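Slow nightly backups after moving database to new storage array

Asked by Joonas Rantala
Category: Databases / Storage and backup
Viewed 1754 times

We run a mid-size SQL Server database for an order system called Trurnside. It used to live on local disks in the server. In January we moved the data and log files to a shared storage box over iSCSI, and day-to-day queries are fine, a bit faster than before if anything.

The nightly full backup is the problem. It used to finish in 50 minutes. Now it takes close to three hours and runs into the morning import, which starts at 5 a.m. The backup goes to a file share on the same storage box. Compression is off because the old admin turned it off and left no note as to why. The network link is 10 gigabit, on its own switch.

I have already checked antivirus exclusions, and I restarted everything on Saturday. No change. The storage vendor's tool (Boluvow) shows low latency during the day. I haven't looked at it overnight.

Is this a network problem, or am I doing something wrong with the backup itself?

Answer from Evaristo Rinaldi (accepted)

You are reading from and writing to the same box at the same time, and probably the same set of disks. During the day the cache hides most of that. A full backup is a long sequential read plus a long sequential write, so the cache fills up and then you see what the disks can really do.

First find out which side is slow. Run a backup to NUL:

BACKUP DATABASE Trurnside TO DISK = 'NUL' WITH COPY_ONLY

This reads the whole database and throws the output away. Keep COPY_ONLY in there or you will break your differential chain. If it finishes in 30 minutes, the read side is healthy and the file share is the bottleneck. If it still takes hours, look at the iSCSI path.

Then turn compression on and time it again. It costs some CPU, but at night you most likely have plenty, and there is a lot less to write. The usual reason people turned it off was an old deduplicating appliance that didn't like compressed files. If you no longer have one, there's nothing to keep it off for.

After that, split the backup into several files. Four is a good start. One file gets one writer thread, and a single stream to a share rarely fills a 10 gigabit link. List the files separated by commas in the same command.

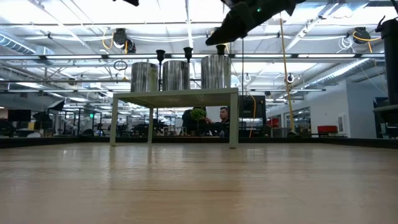

Do I need all four files to restore, or just one?

You need all four. Each file holds part of the backup, and a restore fails if any of them is missing. Keep them in the same folder with the same date in the name, and if you copy them offsite, copy the set together.

Longer term, put the backups on different hardware. If that storage box dies, you lose the database and the backups in one go. Even a basic server with large disks would be an improvement.

Answer from Lino Benedetti

Check jumbo frames. We had the same thing, with the MTU set to 9000 on the server and the storage but not on the switch. Small queries worked and anything big crawled. Ping with the don't-fragment flag and a size of 8972 and see if it gets through.

Also check that multipath is on. Ours was only using one path.

Answer from Samuele Bellini

Just move to snapshots, backups like this are outdated. We use Pace and it takes seconds.

Comment from Evaristo Rinaldi: A snapshot on the same array is handy for a quick rollback, but it goes away with the array. I would keep the regular backups too.

Comment from Joonas Rantala: The NUL test took 38 minutes, so it was the write side. With compression on and four files the full backup now finishes in 41. MTU was already correct on the switch, but multipath was off - I've turned it on now and haven't timed it since. Asking for a separate backup server in the next budget.

Comment from Lino Fontana: Same symptoms here with a 12 disk box. Does MAXTRANSFERSIZE make any difference on top of this?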